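# About Wekon

Wekon designs and supplies a desktop robot arm kit for schools, clubs and training centres. The company was set up by Hanan Tannous, a control engineer who had been teaching servo basics with parts from several suppliers and wanted one set that matched its own instructions. We work from two rooms in the Abou Jaoude building.

Our main product is the Trima arm. It is sold as a full kit or as print files with a bag of electronics. The structural parts are 3D printed and perforated to save weight and filament. The arm clamps to a table edge, so no drilling is needed, and the controller board sits at the front of the base where the pin headers can be reached during a lesson. It connects to a computer by USB.
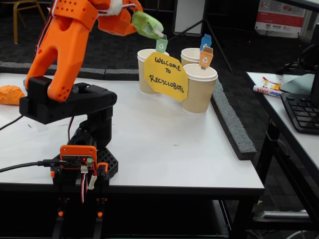

Sorting is the task most groups begin with. Crumpled paper is light, costs nothing and forgives a poor grip, and a paper cup makes a good enough bin. Pupils set the joint positions by hand, save them, and then work out why the arm misses. Older groups go on to write the positions in code.

The current version is Trima 2. It has a stiffer shoulder bracket than the first, and the older upper arm still fits. We have shipped 817 kits to date. Each servo is run through 2,000 cycles before packing, and any that drift are returned to the supplier.

Tresia is our support service. It covers spare parts, replacement prints and a half-day course for staff, held on site or in our workshop. Schools without a printer can order single parts by the number stamped in the build guide.

Orders placed before noon are packed the same day. The workshop closes for stocktaking in January.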